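Grip loss on smooth bottles: what we got wrong in August
Speaker notes – Teemu Oksanen, Lustbridge
October 30, 2025

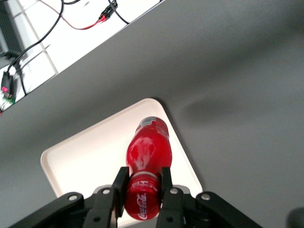

Start with the fault itself. In August we had a run of drops on the bottle task at the Terkex cell. The arm would close on the neck, report a good grasp, lift, and lose the bottle during the swing to the bin. Most landed on the table. Two went over the edge and onto the floor.

Give the numbers. 597 lifts in the log, 153 marked as slips. Pause here, people will want to write that down.

Say plainly that no one was hurt. Also say that someone could have been. The second bottle that went over was full, and Covadonga Moya was kneeling by the cell to reseat a connector. It hit the floor within arm's reach of her. The arm should not have been live while she was down there. That is a separate finding and I come back to it.

What we thought it was.
First guess was the finger pads. We cleaned them, then swapped them for a new set. The slip rate barely moved. We lost a week on this.
Second guess was grip force. We raised it. Fewer slips on full bottles, but empty ones got crushed at the neck and we had to back it off again.

What it was.
The controller took "fingers stopped moving" as proof of a grasp. On a neck, the fingers can stop against the cap ring with very little pad in contact. The reading looks the same as a solid hold. Then the wrist turns, the weight of the body pulls down, and the bottle pivots out.
Covadonga found it by plotting finger width against the point where the wrist starts to turn. Of the 153 slips, almost all had the fingers a little wider than the neck should allow. (Show plot. Leave it up for the next part.)

What we changed.
The width at closing is now checked against the expected neck width. Outside the band, the arm opens and tries again, up to two times, then stops and calls for a person.
Short test lift before any wrist rotation. Costs us a bit of cycle time. Rautiainen complained about it at first and have since accepted it.
Slower swing for anything that may be full.

After the change we ran 534 lifts on the same cell and had two slips. Both were caught in the test lift, low over the tray. Don't oversell this. Same bottles, same table, same two people watching.

Safety finding.
The guard switch had been bypassed during setup and left that way. The note about it was in a chat thread and not on the cell. We now use a tag on the cabinet door, and the arm will not start a job with the bypass active. If I am short of time, cut the plot and keep this.

Likely question: why not use suction? Answer: we tried it on the Gendumis line, and curved bottles with loose labels were worse.

Hand over to Covadonga for the log format.

Related talks
Guard bypasses and how they get forgotten
Reading a grasp log – Covadonga Moya
Test lifts and cycle time at Rautiainen
Gendumis line: notes on suction cups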